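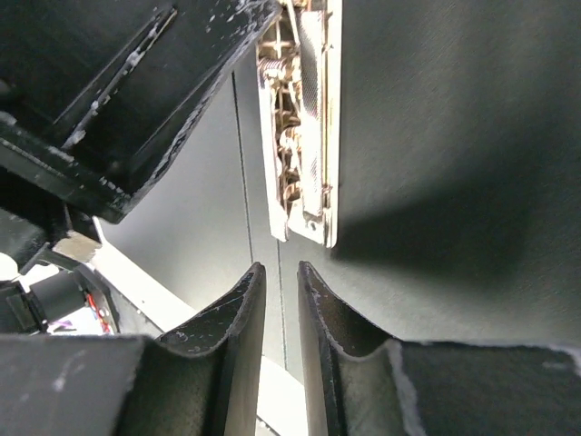 How to check a gripper cell before you agree to run it

Your plant has bought a robot for bench work and your name is on the rota for it. The sales sheet from Telon says it will "free your people for better tasks." Ask which tasks. When the first cell went in at Follarell, the better task was standing next to it with a rag and a logbook.

Do these steps before you sign the handover form. Set aside an hour with the power locked out.

1. Look at the fingers first. Pads fray and rims scuff, and the quote never seems to include spares. Run a gloved thumb along each pad and write down any fuzzy or lifted edge.

2. Ask who changes the pads. If the answer is "the operator," ask for the time to be put on the shift plan. Gitau Kioko kept a tally through February and found 122 stops on one cell, 75 of them cleared by hand. None of that was in the savings estimate.

3. Check what the fingers have to reach past. Latches, springs and loose wiring are easy for a person to work around. Have the installer jog the arm at slow speed through the whole path while you watch from outside the guard.

4. Run your worst parts. Demos use clean ones. Bring the grimy, chipped pieces from the bottom of the bin and run 102 of them. Write down every drop.

5. Get the stop rules on paper. Who can halt the cell, and does a halt count against their numbers? Evangelia Lambrakis, our lead hand, refused to sign until that second part was answered. It took management nine days.

6. Settle the job question early. "No layoffs planned" covers less than it sounds like. Ask about overtime, night cover, and what happens when someone leaves and the post stays open.

Keep your own copy of the log. The screen on ours reported 1,518 good cycles in a week when two of us had spent most of our time reseating parts, and it counted every one of those as its own work.

Repeat steps 1 and 4 after any pad change.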